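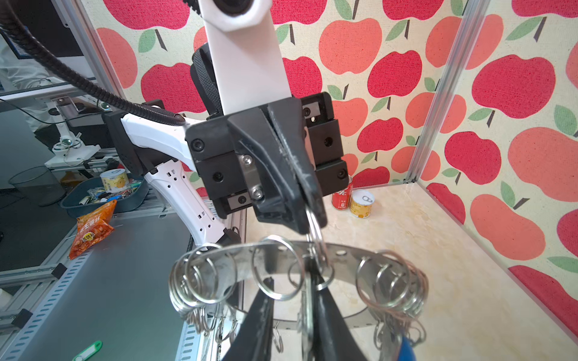
Silberne Schlüsselringe, dicht an dicht am runden Metallhalter

Liebe Kurniawati Oei,

jetzt kommt endlich der Zwischenbericht zu unserem Schwangerentelefon, und ich fange gleich mit dem an, was mich am meisten freut: Wir hatten seit dem letzten Bericht 152 Gespräche! Die meisten davon kamen abends rein, wenn die Praxen zu sind und man im Bett liegt und anfängt zu googeln (das kenne ich von meinen eigenen zwei Schwangerschaften nur zu gut). Viele Anruferinnen sind im letzten Drittel. Oft geht es um Ziehen im Bauch oder darum, dass sich das Baby heute anders bewegt als gestern, und da bleiben wir streng: Wir hören zu, geben keine Ferndiagnosen und verweisen an Hebamme oder Kreißsaal. Bei Blutungen oder wenn sich das Kind kaum noch rührt, bleiben wir dran, bis die Fahrt in die Klinik geklärt ist.

Was mir vorher nicht so klar war: wie viel Familie da am Telefon mit drinsteckt. Schwiegermütter, Geldsorgen, der Freund, der beim Thema Geburt lieber rausgeht. Wir haben deshalb die Gesprächszeit von der ursprünglichen halben Stunde gelöst, manche Frauen brauchen fünf Minuten und manche eben den halben Abend. 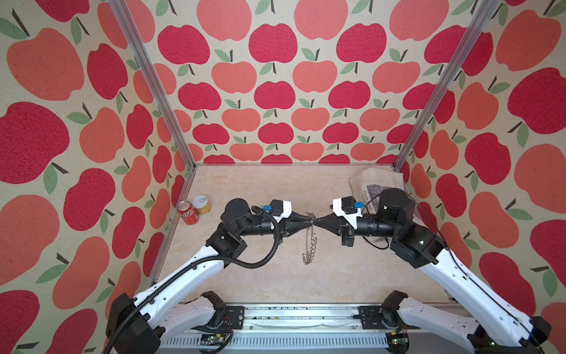

Wer darf beim Schwangerentelefon anrufen?
Alle Schwangeren aus Drarden und Lau, dazu Partner, Partnerinnen und andere Angehörige. Eine Anmeldung ist nicht nötig, und den Namen muss auch keiner nennen.

Neben dem Telefon läuft seit April die Gruppe in Lau. Zwölf Frauen sind angemeldet, und der Raum ist damit voll, mehr Gymnastikmatten passen schlicht nicht rein. Wir machen erst Atmen und ein bisschen Bewegung, danach Tee, und beim Tee wird dann richtig geredet. Eine Teilnehmerin hat inzwischen entbunden und kam mit dem Kleinen vorbei, da war an Atemübungen natürlich nicht mehr zu denken!

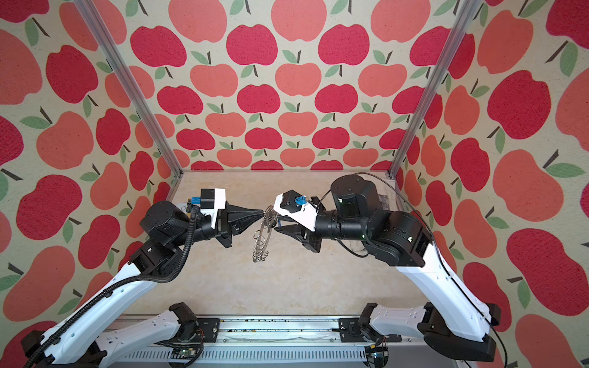

Für den Herbst würde ich gern eine zweite Gruppe aufmachen, diesmal in Drarden und am späten Nachmittag, damit auch die kommen können, die noch arbeiten. Eine Hebamme hätte ich schon, sie will nur vorher die Dienstpläne sehen. Was noch fehlt, ist Kinderbetreuung für die Geschwisterkinder. Daran ist es in Lau ein paar Mal gescheitert, und ich habe das beim Antrag unterschätzt.

Jetzt zum Geld. Die Telefonanlage von Celotau kostet uns weniger als gedacht, dafür war die Schulung bei Jarkness (Gesprächsführung in Krisen, sehr zu empfehlen) teurer. Unterm Strich sind 595 Euro aus dem Sachkostentopf übrig.
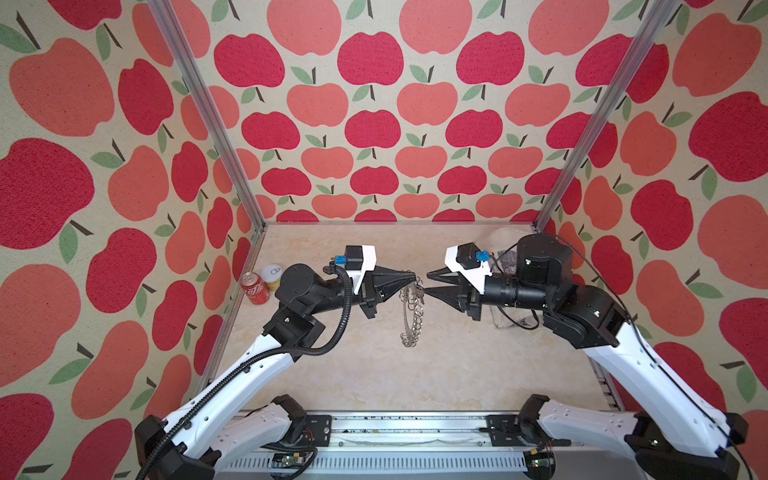 Die würde ich am liebsten in die Kinderbetreuung stecken, wenn Sie einverstanden sind. Eine kurze Mail reicht mir, den geänderten Finanzplan schicke ich dann hinterher. Die Belege liegen sortiert im Ordner, nur die Rechnung für die Matten muss ich noch einmal anfordern. Und falls Sie mal Lust haben, in Lau vorbeizuschauen: sehr gern, bringen Sie bequeme Socken mit!

Herzliche Grüße aus dem Projektbüro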